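Subject: Re: wrist camera exposure and the panel set

> We are still at 52 usable episodes for the panel task on the Dellcombe cell.
> Before anyone records more, can we settle two things: whether exposure
> should be locked, and whether the approach and the release go in one
> episode or two? The Haque loader takes either.

On exposure: lock it, but per session. I trained on both halves of what we have. With auto exposure the black plates of the gripper drift between near-black and mid gray as the wrist turns toward the windows, and the policy seems to pick that up as a cue for arm angle. With locked exposure the drift is gone, at the price of some clipping on glossy parts. I would accept the clipping – the frame around the panel carries enough edge for alignment.

On episode length: keep one episode and write a marker at release. Splitting in the loader is cheap. Joining afterward is a pain, as the Wulska exporter resets its clock at every file.

The target for the first training run is 300 episodes. At the current rate an operator gets through around 60 in a shift, including resets. Failed grasps stay in, tagged as failed. Please do not trim the pauses either. Last time they were trimmed by hand and the joint timestamps no longer matched the video.

Notes for whoever records next:

1. Set exposure with the gripper closed on the panel and the wrist pitched up, then lock it. The windows should be in view while you do this, along with the teal edge of the panel.
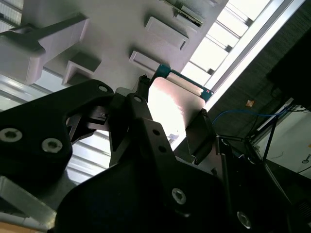

2. Write the exposure value into the session header. The Brellia viewer will not show it, but the loader reads it.

3. Change the start pose between episodes. Too many of the existing ones begin from the same spot.

4. Stop and relock if the daylight changes much. Start a new session file when you do.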